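Shared kitchen: what changes from July

24 Apr 2021

The lease on the ground floor of Zetier House has been renewed for a further 3 years, and the shared kitchen stays with it. Several members wrote in to ask whether it would close. It will not, but the way it is paid for and cleaned is changing, and the main points are set out in this item.
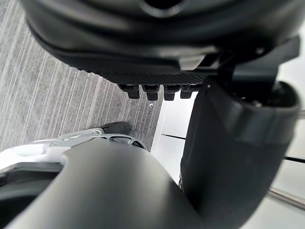
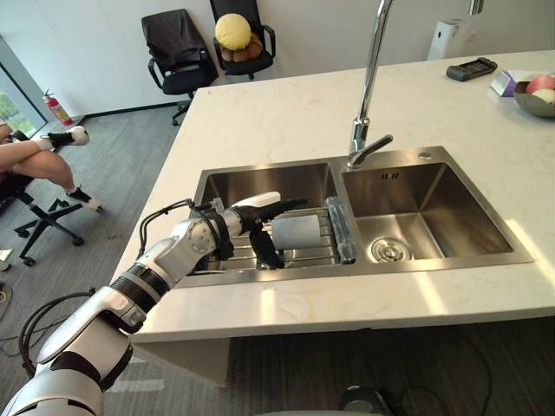 Until now the kitchen has been paid for out of the general room charge. Tenants on the top floor, who have their own kettle and fridge, have been paying the same as those who cook a hot lunch every day. From July there will be a separate kitchen charge of £192 a year for each unit that wants a key. Units that do not want one will see the same amount taken off their room charge. Please tell the office which you prefer by replying to the form that went out with the last bill. If we hear nothing we will assume you want to carry on as you are.

The charge covers cleaning, washing-up liquid, bin bags, hand soap, tea towels and the hot water. It does not cover tea, coffee or milk. The milk club run by the Fjeld studio is a separate thing and anyone can join it by putting their name on the sheet.

Cleaning. Ginedo will take over the contract from Simell, who have given notice on all their small sites. Ginedo will come in on weekday evenings after six. They will do the floor, the worktops, the sinks and the outside of the appliances. They will not wash up, and they will not empty the fridge. Anything left out to dry overnight will be moved into the crate under the window.

The fridge has been a sore point all winter. We would like every item labelled with a unit number and the date it went in. Unlabelled food will be thrown out on Friday afternoons, starting with the first week of the new charge. Jars and sauces are included in this. The freezer drawer is for ice and ice packs only – please do not use it for batch cooking, however small.

Drains. We paid for the waste pipe to be cleared twice last year, and both times the blockage was fat and rice. Scrape plates into the food bin before rinsing them. Cooking oil should go into the screw-top tub by the back door, which is collected once a month. Paint, plaster and clay must not go down any drain in the building. The trap sink in the yard is there for that.

Work to the building. We have set aside £2,400 for the kitchen this year. Most of it will go on a new extractor fan and on rewiring the two sockets nearest the door. What is left will be spent on shelves. There will be 18 lockable cupboards in the corridor by the end of the summer, given out in order of request. The kitchen will be shut for around a week while the fan goes in, and we will post the dates on the notice board once the electrician has confirmed them.

Questions about the charge should go to the office by email. Please do not leave notes for the cleaners.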